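Rotero Two-Finger Gripper Kit: A Long Review After One Summer of Soft Things

Rating: 4 out of 5

I should say up front that I like this gripper a good deal, and that I have also spent more evenings with it and a roll of painter's tape than I ever planned to. If you only want the short version, it's a well-made, patient, slightly slippery tool, and if your work is mostly boxes and bottles you can buy it and be happy. If your work is plush toys and cushions and other squashy things, keep reading, because that's what mine is and there's a fair amount to tell.

We're a small shop. We check and pack returned toys for a couple of sellers, and for a long time that meant people standing at a table picking things out of one tub and putting them in another. Last year we bought a secondhand Barreto arm (a good old thing, no complaints, it hums a bit) and put it over the table. The gripper that came with it was made for metal parts and would have been happiest in a machine shop. So in June we ordered the Rotero kit from Vindstead, who sell the gripper, the wrist plate, the cable and a little bag of screws all together in one box.

What you get and how it goes on

The kit arrived well packed, and I was pleased to find that the wrist plate matched our arm without any drilling. Four screws into the arm, four into the gripper, and the cable runs back along the arm and clips down as it goes. Leave yourself more slack at the wrist than looks sensible. I pulled mine nice and tidy the first time, and then the arm turned over to reach the far tub and the plug popped right out. A loose loop about as big as a coffee mug is plenty.

The printed guide is fine for the screws and a little thin on everything else. It tells you to "set the closing force to suit the part" and then moves on to the warranty, which made me laugh, though I'd have liked another page. The numbers on the setup screen run from 1 to 100. Out of the box ours was set at 92, and I can tell you that 92 is a great deal of squeeze for a stuffed rabbit. We came down and down and ended up at 12 for nearly everything soft, and we've hardly touched it since.

One more thing on setup, and it took me a whole afternoon to learn it. Turn off the setting that stops the fingers when they feel something hard. With a toy, the fingers can sink a long way into the stuffing before they feel much of anything, and the gripper decides it has missed and opens again. There's a second setting that lets you say how far to close instead, and that one works beautifully with plush. I went through our tubs and picked three widths (skinny, middling and fat), saved each one under its own name, and that covers nearly everything we see.

Fingers and tape

Now for my one real grumble, and the reason for the missing star. The fingers come bare, hard and smooth. They're nicely finished, with good clean edges, and on a cardboard box they hold just fine. On looped or curly fabric they slide. A toy would come up out of the tub, swing once, and go down again on its head. Rotero does sell soft pads, but they were out of stock at Vindstead all summer, and when I called I was told maybe September.

So we tape. I tried a few kinds before settling. Cloth tape grips well but leaves a gummy film behind when it warms up, and I had fuzz stuck to everything by lunchtime. Foam tape is lovely for a day and then the foam shears off sideways and rolls up at the tip. Plain blue painter's tape is the one I've stayed with. It has just enough tooth for fabric, it comes away clean, and it's easy to see when a piece has started to lift, which on a black finger is worth a lot.

The way I put it on has changed over the months too. I wrap each fingertip separately, starting on the outside so the loose end never sits where the toy goes. Two layers, pressed down hard with a thumbnail. A few wrinkles don't seem to matter at all (mine always has some), but a lifted corner does, and so does a wrap that goes too far back and gets into the moving joint. We change it at the start of every morning, and again after the midday break if the tub has been a fluffy one. I keep the roll on a hook by the table and it's become as much a part of the job as sweeping up.

How it does with awkward toys

This is where the kit really won me over. Teddy bears are easy. Long toys with ribbed bellies and little stubby feet are a good deal harder, as they hang at whatever angle they please and there's always some part that droops. I've found the best hold is near the middle of the body, with the gripper set to the middling width, and then a slow lift. If you go for an end, the weight of the rest will turn it in the fingers. With a middle hold you get a bit of a slant and that's all right, the arm has plenty of room to carry it across.

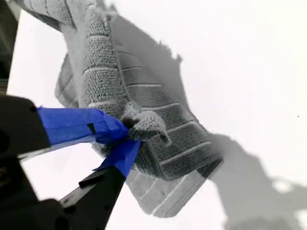
Looking after it

There isn't much to do, and I say that as someone who enjoys having things to do. Once a week I peel off every scrap of tape, wipe the fingers down with a barely damp cloth, and go over them again with a dry one. Then I open and close the gripper by hand from the screen a few times and listen. A healthy one makes a soft, even whir. When ours started to sound a bit crunchy in July, it was lint, a great soft gray wad of it, packed in behind the finger joint where the two sides slide. A dry paintbrush got it out in a minute. I'd put that job on your list from the first week if you handle anything that sheds.

The screws at the wrist plate deserve a look as well. Two of ours had backed out a little after the first month, enough that I could wiggle the gripper with my hand. I put a dab of thread lock on all of them and they've stayed put.

We've had one repair, and it was our own doing. The cable got pinched between the arm and the edge of the table and one wire broke inside, so the gripper would work in some positions and go dead in others, a maddening thing to track down. I swapped in a new cable from Vindstead, moved the table over by a hand's width, and we were back to work that same afternoon. The plugs only go in one way around, and I was grateful for that.

How it compares

I had the loan of a Narkham suction gripper for a while before we bought this one, and for flat, wrapped things it's faster and I'd still pick it. On plush it was hopeless, poor thing. Air goes right through the fabric and the cup just sighs at you. It also needs a pump running all day, and our shop is small enough that we'd all have had headaches. The Rotero is quiet enough to keep the radio on.

What I like

The force setting goes low enough for very soft toys and stays where you put it.
The wrist plate fit our older Barreto arm with no fuss.
It's quiet, and the fingers come off with a single tool for cleaning.
Being able to save widths by name. I use this every day.

What I'd change

Put soft pads in the box, please, even plain ones.
Give the guide a page on soft items, with some starting numbers.
Some kind of cover over the finger joint to keep the lint out.

Would I buy it again? Yes, and I'm saving up for a second one so we can run another table before the holiday rush. I'll order the pads at the same time if they've come in, and I'll add a note here once I've had them on for a few weeks. Until then there are two spare rolls of blue tape in the drawer.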